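Hand-held gripper vs. teleop for folding laundry

Started by madeo_tinkerer
Thursday, November 10, 2022

madeo_tinkerer
OK so I've been going back and forth on this for weeks and I need people to argue with me. I want my arm to learn towel folding from my own demos. Option one is the leader arm that came with the Clusport kit, where I drive the real robot from a chair. Option two is hand-held grippers, one in each hand, and I just fold the towel myself. I've done 40 demos with the leader arm and I hate every one of them. I can't feel the cloth at all, so I pinch too deep and drag half the bedspread along with the towel. With the grippers I get a fold done before my coffee cools off!

lintpicker
Grippers, easy. But practice the grasp by itself first. Come at the edge with the jaws open, get one layer between the pads, close, lift a little, let go. I did nothing but that for two evenings and my folds got way cleaner afterward.

madeo_tinkerer
Good call, gonna try that. Working on the bed is the plan because my table is too small for both hands. This is the kind of starting point I mean, towel edge in the gap between the blue pads:

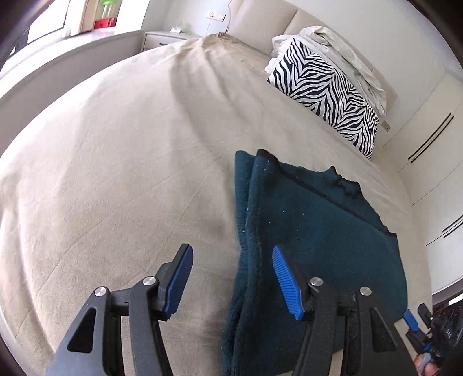 Fanni Kiss wrote that she'd still pick teleop, even for cloth. Her point was that your wrists can do things the arm can't, and you won't notice until playback. She recorded 740 gripper demos back in July and had to toss a big chunk of them — the arm couldn't reach the angles she'd been using.

lintpicker
That's a fair gripe but it's fixable. Clamp your own range. I keep my elbows in and move like I'm half asleep. If it feels natural you're probably going too fast.

Fellix
Disagree with both of you a bit. Speed isn't the problem, variety is. If you fold the same towel on the same bed every time, the robot learns that towel on that bed. I'd take 3 rooms with sloppy demos over one room with perfect ones. Change the bedspread, turn the towel, start with it bunched up.

Fanni Kiss
Sloppy demos teach sloppy folding, Fellix. We've had this fight before.

Fellix
And I won it before :)

madeo_tinkerer
Ha. What about count? The Venkataraman guide says 2,000 for anything soft and I kind of want to cry.

lintpicker
Don't start there. Record a small batch, train, watch where it messes up, then record more of exactly that part. For me it was always the second corner.

Fanni Kiss
On that one I agree with lintpicker. And check your first ten on the arm before you record another hundred, please.

madeo_tinkerer
Deal. Grippers this weekend, slow elbows, ten demos and then playback. Will post the failures.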